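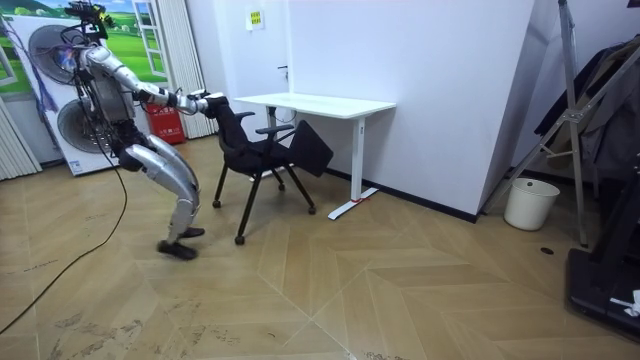
4. Moving the furniture

4.1 Why a chair

By June we had a robot that could stand, squat and walk the length of the room, and I wanted a job for it that somebody in the workshop would thank us for. Chairs were the obvious pick. They end up all over the place at Nirham, and whoever opens up in the morning spends a while shoving them about before any work gets done. A chair on casters is also a horrid thing to control (ask anyone who has tried to steer one from behind!). It rolls, it swivels, it tips, and it does all of these a bit at once.

Figure 3 shows the pull with a black office chair next to the white desk. Both hands are on the top edge of the backrest, the hips and knees are bent, and the chair is tipped back towards the robot. We had planned a grip on the armrests at first, but the supports flexed in our bench tests and the wrist readings went all over the shop. The top of the backrest is stiffer and easier to find, so Ellura – that's our name for the whole-body controller, described in Section 3 – now goes for it every time.

Figure 3. The two-handed pull on the chair's backrest, with the cable trailing across the floor.

4.2 How the pull works

We split the move into 2 stages. In the first, the hands close and the controller leans the body back very slightly until it feels the chair push back. In the second, the feet start to step and the arms stay more or less where they are, so most of the pulling comes from the legs. I was sceptical about this. My own version had the arms doing everything, and it was rubbish: the elbows ran out of travel and the robot ended up hugging the chair.

The low stance costs us battery and makes the knee motors grumble, but it keeps the weight over the feet when the casters suddenly let go. Satport, our logging script, saves the joint readings throughout, and you can spot a caster letting go as a sharp little dip at both wrists. We tried smoothing that dip out and then put it back, as the controller reacts better when it can feel it.

4.3 Tuning and trials

We ran 38 pulls with the settings frozen on 23rd February, and 7 of them failed. Most of the failures were slipped grips, where one hand came off and the chair spun round on the other. The rest were down to the cable getting under a caster, and I'd count those against us too – anyone building this at home will have a cable on the floor sooner or later.

Before those trials we had played 3000 simulated pulls in Salazar, our home-grown simulator. It got the stepping right and the floor badly wrong. Real boards have joints between them, and small casters notice every one. If I were starting again I'd measure the floor first and spend far less time fussing over the shape of the chair. We have since added random bumps to the simulated floor, and the results with those are in Section 5.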